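双臂工位安全点检表（附点检意见）
工位：钉板前木桌，双臂机器人
点检日期：03/03/2020
点检人：Ferenc Csizmadia
发送：Quintana 设备组，抄送 Stedcombe 现场负责人
版本：第9版，取代去年11月的版本

写在前面
我的中文是工作以后学的，有些句子可能不够自然。如果哪一条读起来有两个意思，请先不要操作，打电话或者当面问我。安全的事情，我宁可多解释一遍。

本次点检的起因
上一个班次做“取工具、放回钉板”的任务时，左臂夹爪在下降过程中没有按指令停止，继续向下走了27毫米，指尖压到桌面，然后控制器报过力矩，两只手臂一起停下。没有人受伤。当时操作员站在桌子右侧，手不在工作范围里面。

我看了日志。停止指令发出的时间是对的，但是左腕的位置反馈有330毫秒没有更新。控制器在这段时间里一直使用旧的位置，所以它以为夹爪还在高处。反馈恢复以后，它才发现偏差，并且报警。设计上，反馈丢失超过20毫秒就应该进入保护停止。这个保护没有动作，我认为这一点比线缆接触不良更严重。

结果写法：合格 / 不合格 / 有条件合格 / 未检。“有条件合格”的意思是：条件满足以前，按不合格处理。

第一部分 断电状态下的检查

1.1 主电源已断开，挂锁和挂牌在位
结果：合格
意见：挂牌上面的名字是我的，钥匙也在我这里。请不要使用备用钥匙。

1.2 断电后手臂保持姿态，没有下沉
结果：合格
意见：两只手臂都观察了，没有看到移动。左臂第二关节的抱闸释放时声音比右臂大，我记录下来，下一次再比较。

1.3 左腕反馈线接头
结果：不合格
意见：接头的锁紧环没有拧到底，用两个手指就可以转动。轻轻拉线的时候，反馈值会跳。接头里面有一根针颜色发暗，我没有把它掰直，也没有清洁，希望 Tatero 的工程师看到原来的状态。

1.4 左臂夹爪外部走线
结果：不合格
意见：黑色线缆从夹爪外壳上面绕出来，在手臂下方又有一个松的线圈，垂在桌子前边缘附近。手臂往前伸时，这个线圈有可能挂到桌边，然后把力传到接头上。我不能证明这次故障就是这样发生的，但是这个可能性应该先排除。要求：重新走线，在前臂上固定，保留腕部转动需要的余量，不允许有自由下垂的线圈。

1.5 右臂夹爪外部走线
结果：有条件合格
意见：接头是紧的。线缆绕在夹爪周围，尾部越过桌子边缘往下垂。条件是和左臂同一次整理。请不要只修左边，右边等坏了再修。

1.6 地面线缆
结果：不合格
意见：左侧地面上有细的黑色线缆，没有线槽，人走到钉板左边时会踩到。上一版检查表里没有这一条，是我的疏忽，现在补上。

1.7 夹爪手指和外壳
结果：左臂有条件合格，右臂合格
意见：左臂夹爪压过桌面，手指表面没有裂纹，但是我没有测量工具来确认是否变形。条件：做一次夹爪零位校验，和出厂记录比较。右臂手指没有发现问题。

1.8 橙色支架的螺栓
结果：合格
意见：左右都用扭力扳手检查，没有松动。标记线请重新画，旧的已经看不清楚。

第二部分 工位环境

2.1 桌面
结果：合格
意见：左侧有一个小的压痕，是这次事件留下的，不影响使用。请不要打磨，我要保留位置做参考。

2.2 钉板上工具的固定
结果：有条件合格
意见：剪刀挂在钩子上，刀尖朝下，位置正好在手臂能到达的范围。如果手臂碰到钉板，剪刀有可能掉到桌面上，或者掉到人的手上。条件：有人在桌边工作时，剪刀先取下，放进带盖的盒子；只有做剪刀任务时才挂回去。
螺丝刀立在黑色的杯架里，杯架本身固定得很好。胶带卷挂在各自的钩子上，风险低，不要求改变。

2.3 空钩
结果：有条件合格
意见：空着的钩子伸出钉板，高度和夹爪经过的高度接近。线缆挂到钩子上的情况，在 Unitz 的工位上已经发生过一次。任务不需要的钩子请拆掉。需要保留的，请写进程序的避碰模型里，现在模型里只有一块平的板。

2.4 桌子右侧的通道
结果：不合格
意见：桌子右端后面放着一个打开的纸箱。操作员撤离时往右边走，纸箱会挡脚。请搬走，不要只是推到墙边。

2.5 急停按钮的可达性
结果：合格
意见：我站在操作位置，不看按钮，伸手可以按到。纸箱搬走以后请再试一次，从右侧试。

2.6 工作范围的地面标线
结果：不合格
意见：没有标线。现在大家是凭感觉站的，每个人的感觉不一样。要求按手臂最大伸展加安全余量来画，尺寸由设备组计算，我来复核。

第三部分 控制和保护功能

3.1 急停按下，两臂同时停止
结果：合格
意见：低速下测试，每个按钮都按过，两臂都停。

3.2 急停复位后不自动恢复运动
结果：合格
意见：复位以后需要重新使能，再按启动，程序才继续。这个行为是正确的，请不要为了节省时间去修改。

3.3 反馈丢失时的保护停止
结果：不合格
意见：这是本次最重要的一条。我在仿真模式中人为中断左腕反馈，控制器没有停止，只在日志里写了一行警告。检查参数后发现，保护的动作等级被设成“仅记录”。右臂也是同样的设置。
我问了几位同事，没有人记得是什么时候改的。参数文件没有修改记录，所以我不想猜测是谁。可能是调试的时候为了减少误停，改完没有改回来。
要求：
两臂都恢复为“停止并断使能”。
安全相关参数加密码，修改需要两个人签字。
每次软件更新后，重新做一次本条测试。

3.4 力矩限制
结果：有条件合格
意见：报警动作了，但是动作在夹爪已经压到桌面以后。现在的限制值是为搬较重的零件设的，对取剪刀和螺丝刀这种任务太高。条件：给轻工具任务单独设一组较低的限制值，并且在程序开头自动调用，不要依靠操作员记住。

3.5 桌面高度的软限位
结果：不合格
意见：软限位存在，但是用的也是反馈位置。反馈不更新，软限位也看不见桌面。所以这次软限位没有起作用，并不奇怪。请 Tatero 回答：能不能用指令位置做第二个判断？如果不能，请书面说明原因。

3.6 报警信息是否容易理解
结果：有条件合格
意见：屏幕上只显示错误代码，操作员当时以为是夹爪没有气，差一点直接复位。请在代码后面加一句中文说明，写清楚是哪只手臂、哪个关节、能不能复位。

第四部分 人员和操作

4.1 操作员知道停机后不能马上复位
结果：有条件合格
意见：当班操作员最后没有复位，而是叫了人，这个做法是对的，我要感谢他。但是他说培训里没有讲过这一点，是他自己觉得不对。请把这一点写进培训内容。

4.2 取出被夹住的物品
结果：不合格
意见：夹爪停机时可能还拿着带刃的工具。目前没有书面方法，每个人用自己的办法。在正式文件出来以前，请按下面的顺序：
先按急停，确认两臂都停。
戴防割手套。
一个人托住物品，手放在刀刃以外的位置。
另一个人手动松开夹爪。
物品离开夹爪以后，先放进盒子，再讨论原因。
一个人单独在场时，不允许取出，请等第二个人来。

4.3 示教时的速度
结果：合格
意见：示教模式限速有效，使能开关松开和握紧都会停。

4.4 交接班记录
结果：不合格
意见：前几个班次的记录里写过“左臂偶尔抖一下，重启后正常”。这句话出现以后，没有人继续处理。以后凡是写“重启后正常”的，必须同时写通知了谁。

未检项目
手臂全速运动时的停止距离没有检查，因为3.3不合格，我不允许全速运行。夹爪零位校验没有做，等校验工具到货。

总结论
不合格，工位保持锁定。
允许的工作：断电状态下整理线缆、搬走纸箱、拆空钩、画地面标线。
不允许的工作：任何带电的自动运行，包括“只跑一遍看看”。

恢复运行的条件
1.3、1.4、1.6、2.4、2.6、3.3、3.5、4.2、4.4 全部改为合格。所有“有条件合格”的项目，条件已满足并有签字。恢复后的第一次运行使用低速，钉板上的剪刀取下，我在现场。

后来收到的意见和我的回复

设备组：3.3的双人签字会影响夜班调试，能不能一个人签，第二天补？
回复：不能。需要夜班调试安全参数的时候，请提前安排两个人。普通的运动参数不受这条限制。

Stedcombe 现场：1.4的线缆能不能先用扎带临时固定，然后恢复低速运行？
回复：扎带可以用于固定，但是不能代替更换接头。1.3没有合格以前，低速也不运行。另外扎带请不要拉得太紧，线缆外皮被勒出痕迹的，按损坏处理。

Stedcombe 现场：2.3拆掉空钩以后，放在哪里？
回复：放在工具柜里，写上标签。请不要放在桌面上。

设备组：2.2里的剪刀每次取下再挂上，操作员觉得麻烦。
回复：我理解。如果避碰模型更新完成，并且测试通过，我可以重新考虑这一条。现在请先照做。

点检人签字：Ferenc Csizmadia
设备组确认：待签
现场负责人确认：待签
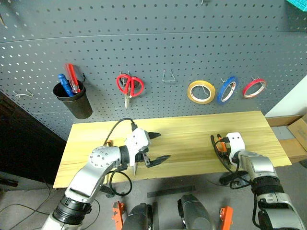
附图：钉板前工位，两臂夹爪及线缆走向，对应1.4、1.5、2.2、2.3各项。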